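# Sharing a bench with the arms: what I've picked up so far

I've worked the packing tables at Trandham since 2015, and the arms came to our room in June. Everyone asks me if they took my job. They took the bit of it that hurt my wrists! What I do now is more setting out, more checking and a lot more wiping, and some of my old habits had to go. A few tips, then, mostly for the new people at the Orndale site who keep messaging me.

**Give everything a home and mark it.** I used to shove the tray wherever my elbow wasn't. Can't do that now. I put a bit of masking tape at each corner, and I set the tray back on the tape every single time. Colored tape is nicer but it leaves gunk (a dab of cooking oil gets it off, then dish soap).

**Keep tall things at the back.** Bottles and boxes go down before you start, labels facing you, caps tightened. I lost half an afternoon to one loose cap and a sticky table – never again. 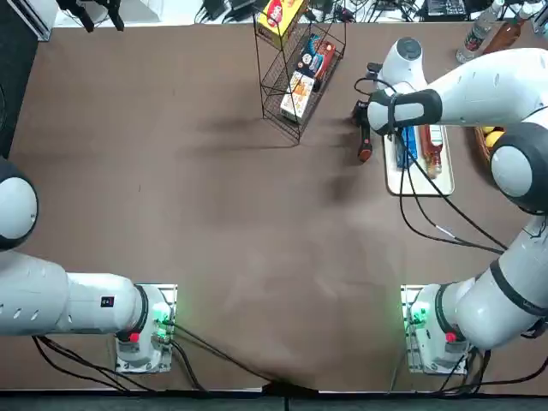
**Learn where the stop button is with your eyes shut.** I mean it, stand there and reach for it before your shift. We practice at 7 a.m. with our coffee out of the way on the windowsill.

**Wipe with a damp cloth, never a dripping one.** Cables and puddles don't mix. I wring mine out until it's barely doing anything, and I go from the far side toward me. Crumbs under a cable get a soft paintbrush, the cheap kind.

**Write down the odd stuff.** We keep a school notebook by the door. On our best shift we did 984 packs with 57 redos, and nearly all of those redos were one box size that we'd been folding a bit fat. I'd never have spotted it without the notebook.

The thing I miss is the talking. Packing by hand, you chat all day, and now I'm walking between 2 tables and listening for beeps. So we asked for our breaks to line up again, and the boss said yes, and it's helped a lot – ask for that early if your place is changing over.

Next on my list is the basket problem. Round fruit rolls, and I've tried a folded tea towel in the bottom, which sort of works. If you've got something better, leave it in the notebook.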